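Kit de pinza manual Gravetex: mis impresiones después de 16 sesiones

Imprimir | Enviar por correo

Llevaba tiempo queriendo escribir sobre el kit de Gravetex y lo he ido dejando. Lo compramos en enero para el proyecto de Solwood, en el que grabamos demostraciones de tareas de mesa: coger, apilar, meter cosas en cajas. El kit trae 2 pinzas de mano, los marcadores impresos, una banda para la cabeza y una licencia del programa de revisión. El brazo no viene incluido y tampoco lo venden.

Lo primero que miré fue el peso. En la ficha no aparece, así que pesé una pinza en la báscula de la cocina y no volví a pensar en ello hasta la tercera sesión, cuando me empezó a molestar la muñeca. La empuñadura está bien para una mano mediana. Para una mano pequeña el gatillo queda lejos, y dos de mis compañeros acabaron apretándolo con el dedo corazón.

La puesta en marcha me llevó una tarde. El manual está traducido a medias y la parte de calibración remite a una página que ya no existe. Escribí a soporte un martes por la mañana y me contestaron ese mismo día con un PDF correcto. Con el PDF delante, la calibración sale a la primera si el marcador está limpio y bien pegado.
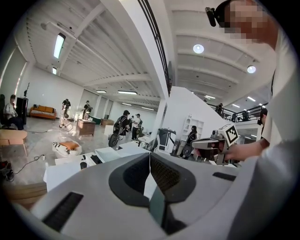
El programa de revisión es lo que más uso y lo que más me ha costado. Hasta ahora hemos grabado 234 demostraciones y el programa dio por buenas 164. Las demás las rechazó casi siempre por pérdida de seguimiento, normalmente en giros rápidos. Revisé una parte a mano y algunas se podían salvar recortando el principio, pero el recorte hay que hacerlo de una en una. Echo de menos poder seleccionar varias y aplicar el mismo margen a todas.

También probé el kit de Gorville, que nos prestaron unos días. Es más ligero y el gatillo tiene mejor recorrido. A cambio, el soporte del marcador se afloja y hay que repasar el tornillo cada cierto tiempo. En precio andan parejos. Si solo fuera a grabar sesiones cortas, me quedaría con el de Gorville. Para jornadas completas prefiero el de Gravetex, sobre todo por la exportación, que entra en nuestro sistema sin tocar nada.

Sobre la garantía: cubre la electrónica y deja fuera las almohadillas de los dedos, que se consideran consumible. Nosotros ya hemos cambiado un juego. Los recambios se piden por la web y vienen en una bolsa sin instrucciones, aunque se montan con una llave Allen pequeña que sí está en la caja original.

El formato de exportación está documentado en inglés. Si usáis la versión antigua del programa, actualizadla antes de empezar, porque los proyectos creados con ella no se abren en la nueva y hay que importarlos carpeta por carpeta. A mí me tocó hacerlo con la primera semana entera.

De momento seguimos con él. Tengo pendiente probar la banda de cabeza con gafas, que es lo que me han preguntado un par de veces por correo.

Entradas recientes
Cómo ordeno las grabaciones del proyecto Solwood
Song: primera semana con el programa de etiquetado
Gorville, notas sueltas sobre el soporte del marcador
Qué llevo en la maleta cuando grabamos fuera

Este blog utiliza cookies propias y de terceros para elaborar estadísticas de visitas. Si continúas navegando, aceptas su uso. Aceptar | Más información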